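Repairing loose strands on synthetic wicker - glue or tuck?

temley_weaver
Basket season again! I've got 8 bread baskets to sort before the September 2018 market and I am so happy to be back at it. My method is to warm the strand with a hair dryer, bend it, and tuck it back under the rim with a blunt needle. No glue. Does anyone do it differently?

markora80
Glue, every time. A dot of clear craft glue and a clothespin overnight. Tucked ends work their way out again, at least mine do.

temley_weaver
But glue goes shiny! I can spot a glued rim from across the room. 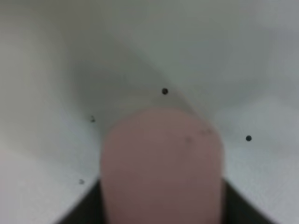
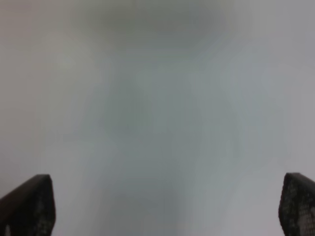
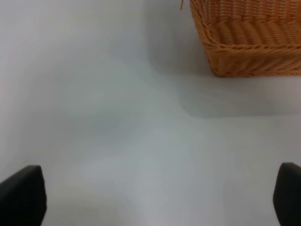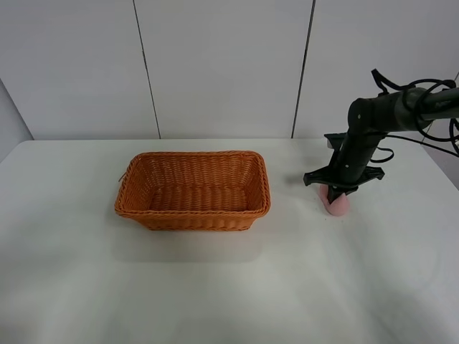 Anyway, the needle I love is a plain yarn one, nearly 6 inches long. Slide it in along the weave first to open up a gap, then feed the end through. It's so satisfying when it disappears!

Nerea Peñalver
I'm with markora80 for synthetic, sorry. Real willow you can soak and tuck all day long, but plastic remembers its old shape.

temley_weaver
That's what the hair dryer is for :)

Nerea Peñalver
Low heat or high? I melted one last December and I'm still mad about it.

temley_weaver
Low, and keep it moving - count to 8 and then try the bend.

markora80
OK, I'll try it on an old one. Still keeping my clothespins.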